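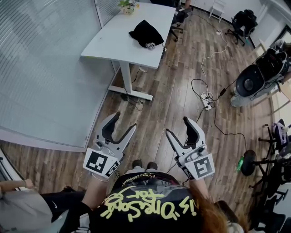
Jotodeo

Jotodeo is a kit for recording hand movements that are later used to train robot arms. It is sold by Usby, a small hardware company founded by Haruna Takeda and Jouko Saarela. The kit is built on a pair of hand-held grippers, which a person carries and operates directly. No robot is needed during recording.

Design

Each gripper has two curved white fingers with black pads on the inner faces. A square plate on the gripper carries a black-and-white fiducial marker, used to work out the position of the gripper in the recorded video. The camera is worn on the head and points down toward the hands. The pads are held on by screws and can be replaced by the user. Usby sells them in packs and also publishes the drawings.

The first version had flat fingers. These were dropped after early customers reported trouble with cups and other round items.

Use

The wearer puts on the camera, picks up a gripper in each hand and goes through a short calibration, opening and closing both pairs of jaws in view of the camera. Recording can then begin. Usby advises keeping the markers facing up where the task allows. A session is split into separate takes, and a take can be thrown out from the companion program, Trusevine, without stopping the session. Trusevine also joins the video to the gripper positions and exports the result.

The maker suggests 100 takes as a starting point for a simple task such as moving a cup, and 300 or more for tasks that need both hands.

Versions and service

The kit comes in a single-gripper and a two-gripper version. A carrying case is sold separately. Buyers who do not want to do their own recording can order a collection service named Deák, in which Usby staff carry out the task and deliver the files. The smallest Deák order is 1,000 takes. Delivery normally takes 7 weeks.

Reception

Users have praised the short setup and the low weight of the grippers. Complaints have mostly concerned glare on the markers under strong ceiling lights and the thin printed manual, which leaves out the export settings. A longer manual was added to the Trusevine download in October.

See also

Motion capture
Robot gripper
Teleoperation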